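I have been teaching a robot to put things in a bag

My sister asked what I do with my afternoons now, and I told her I pick things up. She waited for the rest of the sentence. There isn't much more of it. I pick things up with a pair of handheld grippers, I put them down again, and somewhere at Hanthorpe a robot is supposed to become wiser as a result.

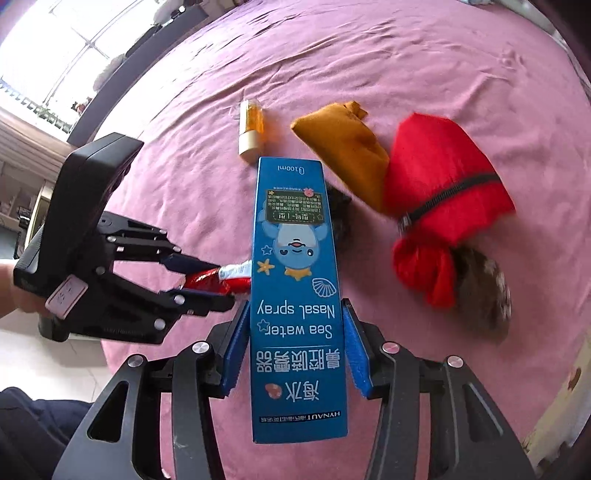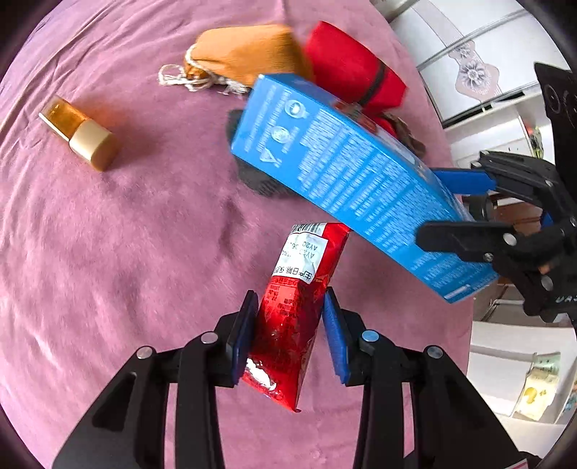

One gripper per hand, blue pads on the fingertips, and a pink spread under everything.

The project is called Drerkeck, a name I have been saying wrong since June and intend to go on saying wrong. The idea is that you do the job yourself, wearing out your own thumbs, and the recordings get fed to the arms later. I did one day of the other method, steering the arms by remote control from a desk, and spent most of it apologizing to a sponge. With the hand grippers you at least know where your own wrists are.

You would think a person who has been packing toiletries for most of her adult life would be good at it. Take away the fingers and leave two jaws, and see how you do. A carton is easy as long as you catch it by the sides. Tubes roll. Foil packets are the worst, because they crumple toward whichever jaw you trust less, and a drawstring pouch has no opinion about its own shape at all. I have come to feel quite tenderly about boxes.

My target is 136 good demonstrations. I have 117. Colette Vasseur, who reviews them, sends back the ones where I "hesitate," and for a while I took this personally. Her point is that the robot will copy the hesitating too. If I hover over a bottle for a moment wondering whether I left the oven on, the arm will someday hover over a bottle with the same faraway air, and it doesn't have an oven. She sent back five last week, four of them for hovering. The fifth was marked "threw it."

I did not throw it. I released it early, with confidence.

The strange part is what it does to you off the clock. I reached for the salt at dinner the other night with my thumb and one finger, wrist dead straight, approach from above, short pause, lift. My husband asked if my hand hurt. I said no, it was a clean grasp, and he passed me the pepper without being asked.

Nineteen to go. Then they want me to start on zippers.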